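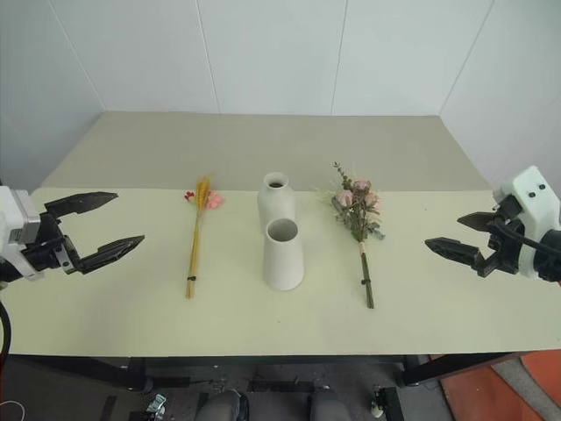
When does the flower market on Jereck Street reopen?
In September, with 50 stalls under the new roof.

Growers were told of the date this week, after the city signed off on the drainage work that had kept the hall shut all spring. Stallholders have been selling from the parking lot behind the bus station in the meantime. 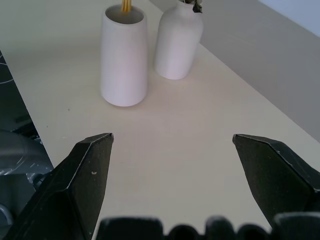 Ketsara Wannasri, Local News Reporter

Rents will go up by $10 a week. Nipon Hemmin, who sells cut flowers and dried stems, said he could live with that if the water stays out.

"Two winters in a row I had to throw stock away," he said.

The city received 184 applications for stalls. Former tenants get first choice, and the rest will be drawn by lot. Market manager Pornthip Somboon said letters would go out by the end of the month.

Parking on the north side will be limited to 2 hours.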